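Chapter 4
What a Star Rating Tells You, and What It Leaves Out

Ask a hotel manager how many stars the place has and you will get a quick answer. Ask who awarded them and the answer slows down. In some countries the stars come from a public body with a checklist. In others they come from a trade group that the hotel pays to join, or from a booking site, or from the hotel itself. All four kinds look the same on a sign.

This chapter takes up the rating as a piece of evidence. Students who have worked a front desk tend to arrive with doubts already, and they should keep them. Guests choose by stars, owners borrow money on the strength of them, and whole towns sell themselves as "four-star destinations" on a measure few people have read.

Take the case we will return to in this part of the book. The Brander is a 299-room hotel in the lakeside resort of Pirby. In its 2225-word application for a fourth star, the owners listed a trouser press in every room, a night porter, and a choice of pillows. The word "clean" appears once. The fourth star was granted in December, and the room rate went up before the new sign did.

Did the guests get a better hotel? Linnea Björklund, who managed the front desk during the change, kept the comment cards from both sides of it. She collected 780 of them. Complaints about noise, slow check-in, and thin walls came in at nearly the same rate before and after. Only the complaints about price moved, and they moved up. 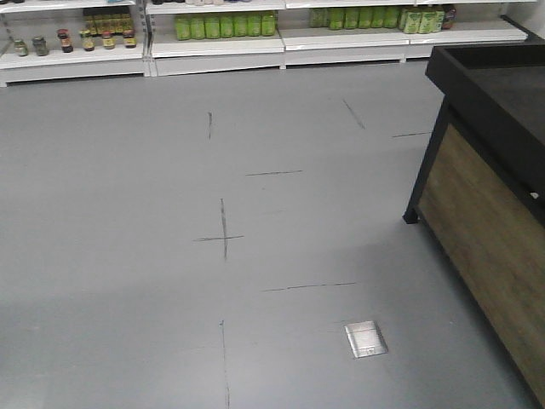

Why do hotels chase a higher rating if guests don't notice a difference? The rating is seen before the stay, when the guest is deciding what to pay, and the walls are only heard afterward.

That gap in time matters more than most marketing courses let on. A checklist rewards what an inspector can tick off in an afternoon. Bohdana Nazarenko, who inspected hotels for 11 years before she took up teaching, puts it bluntly: she could confirm that a minibar existed, but she was never asked to sleep in the room.

Guest reviews are often offered as the cure. We will be just as hard on those. A score built from happy vacationers and furious business travelers tells you little about either group, and a hotel that hands out free drinks at checkout knows what it is buying. The Zúñiga, a small family hotel two streets from the Brander, has never applied for a rating at all and fills its rooms in high season. Whether that proves anything is the subject of Section 4.3.

Before reading on, find the rating of a hotel you know well and try to learn who gave it, when, and who paid for the visit. Bring what you find to class, including the dead ends.

Related chapters
Chapter 2: Who Owns the Hotel?
Chapter 3: The Room Rate and the Fees Behind It
Chapter 5: Loyalty Points and Their Price
Chapter 7: The Gendalo Resort, a Case in Overbooking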